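Packing Orange: A Report on Soft Bags, Straps and One Large Room

Term project, product and packaging course
Fulgencio Tlapale, Maysoun Darwish, Samira Abu Hammour
Supervisor: Nicanor Salinas
Submitted 7 June 2024

1. What we set out to do

Our original proposal promised a new theory of luggage. Our supervisor wrote "smaller, please" in the margin, and so this report is about how people pack and close a soft bag with a strap on it, and how much of their patience is left afterward.

We asked 53 students to pack the same set of things: a towel, a sweater, a water bottle, a paperback and a phone charger with an unreasonably long cord. Each person packed it 6 times over two weeks in April. Samira made the schedule, and Fulgencio ignored it.

2. The room

We had a desk in the design hall at Avcombe, a long space with a white corrugated ceiling, rows of fluorescent lights and a mezzanine with a metal railing. The railing was popular with people who had no business in our project but plenty of advice about it. The light was good enough that we never had to bring a lamp, which saved the budget for bags.

We picked orange because we kept losing things. In a room this gray and white, orange is hard to put down and forget, although Fulgencio managed it twice.

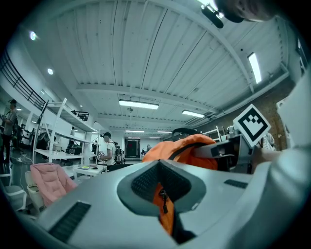
Ziad Mansour thought we had the whole question backward. In his opinion the strap is what people buy and the bag is what they put up with, and any study that starts with the packing has already missed the part where someone carries the thing across town in the rain. We wrote this down, agreed with half of it, and added a question about straps to the second week.

3. What people did

Most packers put the towel in first and regretted it. The towel takes the shape of the bottom and refuses to give any of it back. Packers who rolled the sweater and stood the bottle upright next to it were done sooner and complained less. The paperback went in last in nearly every case and came out with a bent cover.

The strap was the real trouble. People tucked it inside, found they needed it, and opened the bag again to get it out. Others left it lying over the top, where it got in the way of closing. By the second week we had started saying "strap last" under our breath, and Maysoun has asked that this be listed as a flaw in our method. It is now listed.

We also asked whether people would rather have a stiff bag. Of 200 answers collected on paper slips, 67 said yes, and a good many of those slips had additional remarks about the towel.

Soft fabric has one habit we hadn't planned for. It folds over and bunches at the top whenever it isn't full, and then the strap ends up wherever the fold sends it. A half-empty bag was harder to close neatly than a stuffed one, and our notes from that day are short and bad-tempered.
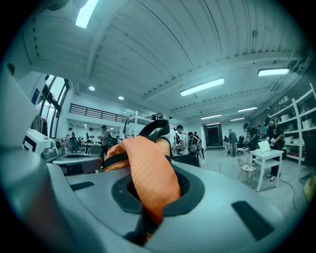 4. What we would change

A shorter charger cord. A smaller towel. A fixed loop for the strap, stitched near the top, so that it has somewhere to be while the packing goes on. We sketched three versions and sewed one, which held until Samira tested it with the bottle full.

We would also book the desk for mornings. By late afternoon everyone in the hall is tidying up, and a table covered in sweaters gets tidied along with the rest. One paperback is still missing.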